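Häufige Fragen rund ums Zusammenlegen
Nähtreff und Kleiderstube Kesalitz
Stand: 12. Februar 2023

Seit wir im Januar unsere Falttische eröffnet haben, kommen so viele schöne Fragen herein, dass wir sie gern gesammelt beantworten. Wer etwas vermisst, schreibt uns oder kommt einfach vorbei!

Muss ich falten können, um mitzumachen?
Nein, überhaupt nicht! Die meisten haben es sich irgendwann zu Hause abgeschaut, und fast jeder macht es ein bisschen anders. An den Tischen zeigen wir eine Grundfaltung, die für Hemden, Hosen und einfache Stoffstücke passt. Den Rest bringt die Übung, und nach dem ersten Nachmittag geht es schon erstaunlich flott.

Wo fasse ich den Stoff am besten an?
An einer Kante oder Ecke, mit den Fingerspitzen und nur an einer kleinen Stelle. Wer mit der ganzen Hand zugreift, zieht gleich mehrere Lagen mit und hat danach Wülste im Stapel. Bei hellen Stoffen wie Creme und Beige sieht man jede Falte besonders gut, deshalb üben wir damit so gern – man lernt unglaublich viel über den eigenen Griff.
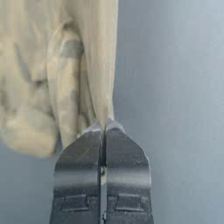

Beigefarbener Stoff, mit den Spitzen gefasst.

Soll ich vorher bügeln?
Meistens reicht Ausstreichen. Legt das Stück auf den Tisch und fahrt mit der flachen Hand von der Mitte nach außen. Leinen und feste Baumwolle danken einem das Bügeln schon, aber bei Alltagssachen sparen wir uns das und falten lieber gleich.

Welche Größe soll das fertige Päckchen haben?
So, dass es ins Regal Zanholm passt. Die Bretter dort sind für sauber gestapelte Kleidung gedacht, höchstens 6 Teile übereinander, dann kippt nichts. Dicke Pullover kommen in die Kisten darunter, da dürfen es auch mal nur vier sein.

Was mache ich mit gemusterten Sachen, bei denen ich die Kanten nicht erkenne?
Oh, unser Lieblingsthema! Bei Tarnmuster, großen Blumen oder wilden Karos verschwimmen die Lagen gern miteinander. Sucht euch zuerst eine Naht. Sie verrät, wo eine Stoffbahn aufhört und die nächste anfängt, und an ihr kann man sich beim Umschlagen wunderbar orientieren. Notfalls tastet man: Eine Naht ist ein bisschen dicker als der Rest, das spürt man auch mit geschlossenen Augen. Ein Tisch in ruhiger Farbe hilft ebenfalls, weil sich der Umriss davon besser abhebt.
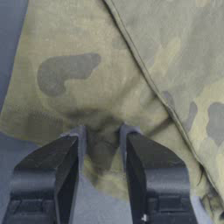 Griet De Graaf schrieb uns dazu, sie drehe gemusterte Hosen vor dem Falten immer auf links, dort sei der Druck blasser und jede Naht springe einem geradezu entgegen. Das haben wir gleich ausprobiert, und bei bedruckten Stoffen klappt es prima. Danke, Griet! Bei durchgewebten Mustern bringt es leider wenig.

Was ist mit losen Fäden?
Bitte nicht daran ziehen! Ein loser Faden kann zu einer Naht gehören, die sich dann weiter öffnet. Kurz abschneiden, Stelle anschauen, und wenn die Naht schon offen ist, kommt das Teil in den Korb Mateos. Den nimmt sich Khrystyna Yurchenko vor, sobald die Nähmaschine frei ist.

Nehmt ihr auch Stoffreste?
Sehr gern, ab einer Kantenlänge von 100 cm. Kleinere Stücke sammelt die Flickengruppe Callix, die daraus Decken und Beutel näht – wirklich tolle Sachen, schaut unbedingt mal in die Vitrine am Eingang.

Darf ich Kinder mitbringen?
Ja! Socken und Geschirrtücher sind ideal für kleine Hände.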